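Old computers are a bit like treasure chests. Inside there's metal, green boards and chips, and lots of it could be used again. But first someone has to take them apart. Slow job! So the Rurkholm project is trying to teach a robot arm to do it.

## Why is it hard?

Computers aren't all the same inside. Parts sit in different places. Some slide out, some are held by little clips you have to push first. Your fingers can feel a clip go *click*. A robot has to learn that.

You could write the robot a list: go here, close gripper, pull up. Fine, until the next computer has its card a bit further left. Then the list is no use.

## Learning by copying

So the team used another way. A person steers the arm through the job while a computer saves every move, plus what the cameras see. One go is called a **demonstration**. They saved 591 of them in November. Then a program looks for patterns. What did the arm do when the card looked like *this*? What about when it was tilted?

A bit like learning to tie your laces. Watch, copy, get it wrong, try agian. 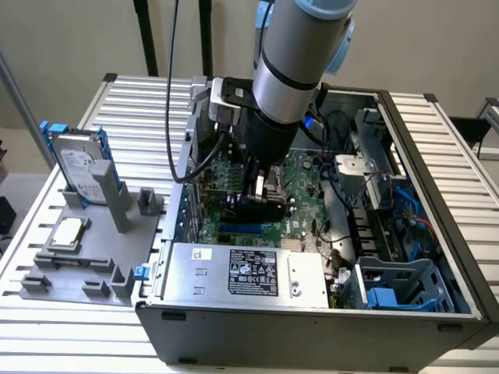
## Two kinds of camera

One camera stays still and looks at the whole job. Good for finding the computer, but the arm can get in the way. Another camera rides on the robot's wrist, so it goes where the gripper goes. Great for close-up stuff. Not so good for knowing where everything else is.

Using both helps. The program gets the big view and the small view at the same time.
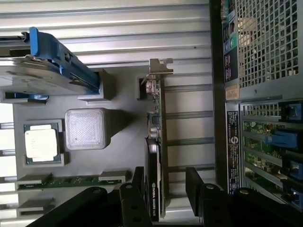 *The wrist camera's view, with a Quadro P400 graphics card and the gripper fingers at the bottom.*

## Did it work?

Sort of! The team tested 2 programs, called Kallberg and Didov. Kallberg got just the still camera. Didov got both. They each had 737 tries at gripping a card, and Didov managed it more often. It still slipped sometimes, mostly on cards with cables close by.

Next they want over 3000 demonstrations, with more sorts of computer. More practise, fewer slips. Thats the plan anyway.

**Words to know**

- **Gripper:** the robot's "hand"
- **Graphics card:** the part that helps make the pictures on your screen
- **Motherboard:** the big board the other parts plug into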